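Bellis opens hand-teaching room for service robots in Pornunham

Mar 22, 2018

PORNUNHAM – Lockers, cabinet doors, water jugs. That is the day's work at the Bellis training room, where people are showing robots how to do ordinary chores by doing the chores themselves, grippers in hand.

The room started regular sessions this month. Workers hold one gripper in each hand and go through a task start to finish, the same way a robot with two arms would have to do it. Grip, lift, reach, pull. The recordings go to Isuvard, the software firm that is building the control program, and from there onto a pair of test arms at its own shop across town.

The project is called Prusum. It runs on a 25-week contract and covers fetching and storing jobs for office buildings, things like moving supplies and opening and closing storage units. No floor cleaning, no elevators. Those were in the first plan and got dropped over the winter.

So far 638 demonstrations have been recorded. Of those 482 have passed review and gone into the training set. The rest were thrown out, most of them for a dropped object or a marker that went out of view for to long. The square black-and-white markers on the grippers are what lets the software work out where each hand was, so a sleeve hanging over one can spoil a whole take.

Bellis says the reject rate is coming down as people get used to the tools. New hires get two days of practice before anything they do is kept.
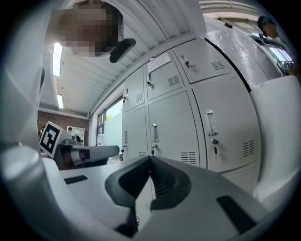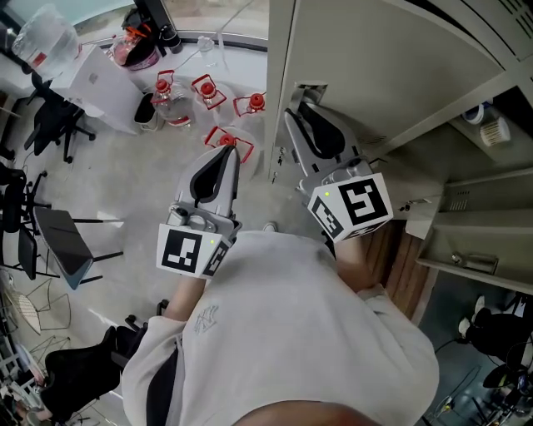
Hand-held grippers in use at the Bellis room in Pornunham. In the second photo, one gripper is closed on the red cap of a water jug while the other reaches toward a cabinet.

Doors are the hard part, according to Isuvard. A jug can be grabbed a little off center and still come up fine. A recessed handle is less forgiving – the fingertips have to go in at the right angle, and then the hand has to swing with the door, not straight back. People do that without thinking. The test arms mostly pull straight back and lose the handle.

The company tried remote control first. An operator sat at a desk with two joysticks and watched the arms on a screen. It worked but was slow, and a single cabinet door could eat up several minutes. Operators also complained they could not tell how hard they were squeezing. With the grippers held directly, the hands feel the pull of the door and the weight of the load, and the takes look more like the way a person would really move.

Remote control has not gone away completely. Isuvard still uses it for corrections, when the arms get most of the way through a job and then stall. An operator takes over, finishes the move and hands control back. Those short fixes are saved too and are kept apart from the main set for now.

Sessions are kept short. Holding the grippers out in front gets tiring on the forearms, and the project has cut the shifts once already after complaints. Crews swap out between tasks and the objects get moved to new spots, so the software doesnt just learn one layout of one room.

How well the arms do on their own is still an open question. Isuvard showed a short clip to city business groups earlier this month, with the arms picking up and setting down a jug, and would not give a success rate. It said numbers would come once the door tasks are further along.

A public demonstration is planned for April at the Isuvard shop. Jugs are on the program, cabinets maybe. Space is limited and visitors will need to sign up ahead of time, details to be posted by the company.

Bellis is also looking for more people to run sessions. No robotics background needed, both hands required for the full shift, training is paid. Applications are being taken at the front desk in Pornunham through the end of next month.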